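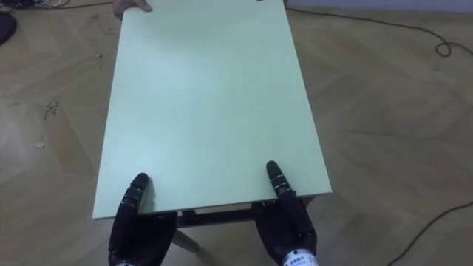 Ticket 108, opened by Océane Caron, room changeover team, Turnasgate. Nov 17, 2025. Category: Hailu, two-person carry. Since the last update from Gristex, the Hailu unit stops partway through a table lift and won't carry on until someone clears it from the tablet. It happens with the low tables with the pale green tops, where the unit takes the near edge with both hands from underneath and one of us has the far edge. When it stops, the person on the other end is stuck holding their side. They can't reach the tablet without putting the table down, and they can't always put it down where they are.

Steps to repeat: start carry mode, take the far edge, wait for the tone, lift. The unit lifts with you, then the tone repeats and it holds still. The tablet says "partner load uneven". No other message.

Already tried: full restart, recalibrating both wrists, wiping down the fingers, swapping who takes the far end. Same result with all of us. It does not happen with the benches.

Reply from Gristex support
Thanks for the clear steps. The update made the load check stricter. If the human side rises faster than the unit's side, it now pauses. Please try lifting more slowly and tell us how long the pause lasts if you leave it alone. Please also check that the carry path is clear, as loose cables can set off a similar stop.

Update from Océane Caron
Left alone, it pauses for 7 seconds and then asks for the tablet. Lifting slowly helps a bit. The cables were moved for the second test and it still stopped, so I don't think they are the cause. We will tape them from now on anyway.
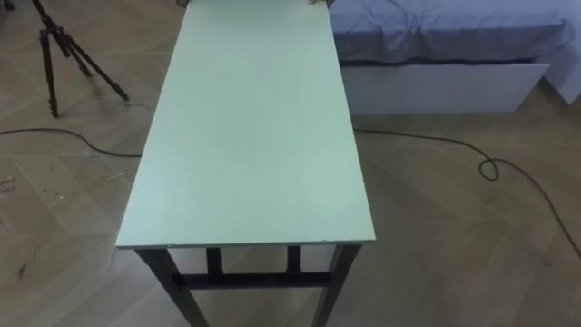
I should also explain why this matters to the crew. Before Hailu, changeovers were always done in pairs. Now it's one person and the unit, and the other person has been moved to linen. When it stops, whoever is on tables has to call somebody back from the far end of the Broltolell building. Two people have asked to go back to pairs until this is fixed, and I have agreed for any carry that goes through a doorway.

Reply from Gristex support
Understood. We have sent a settings change to your unit. It widens the load check for light furniture and adds a spoken command, "set down", so the person carrying can end the lift without the tablet. The unit lowers its side slowly when it hears this. Please test at low height first.

Update from Océane Caron
Installed before the early shift. We did 50 lifts with the green-topped tables and had one stop. "Set down" worked that time, but it needs a loud voice if the vacuum is running. Doorway carries stay in pairs for now. The crew would like the command printed on the card by the charging dock, in French as well.

Status: open, waiting on card text from Gristex.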